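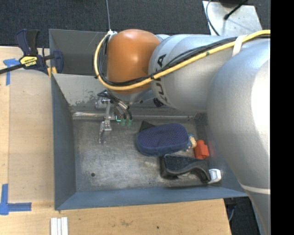 *Fig. 3 – Gripper down in the bin, bar clamp on the rim.*

## 4. Setting up the tidy-up bin

I get asked a lot whether the arm can pick up after the kids yet. Sort of! On our Hillach bench it'll clear small bits and pieces out of a bin, one at a time, and it's slower than any six-year-old I've met. Anyway, on with the set-up.

1. Put the bin on the table and mark its corners with painter's tape. When it gets bumped (it will get bumped), you can slide it back to the same spot.
2. Clamp the rim. Snug is plenty, so don't go bending the metal.
3. Open Ulance and load the bin profile. Set the speed to 40 per cent for your first run. I've tried 80 and I didn't enjoy it.
4. Jog the gripper down by hand until the fingers are inside the walls, then save that as your low point.
5. Drop in a few objects of different shapes. Mix soft with hard – a bin full of neat blocks will give you a very rosy idea of how things are going.
6. Press Start and keep your hand near the stop button.

**Caution:** Keep your arms out of the bin while the drives are on, even if the thing looks like it's having a nap.

**Note:** Check the cable has slack at full reach before every session.

In our last log, 695 tries gave us 159 dropped or missed items, and squashy stuff up against the wall was the worst of it. So no, I wouldn't hand it the laundry. If yours keeps missing on the same side, redo step 4 before you touch the grip settings in section 5.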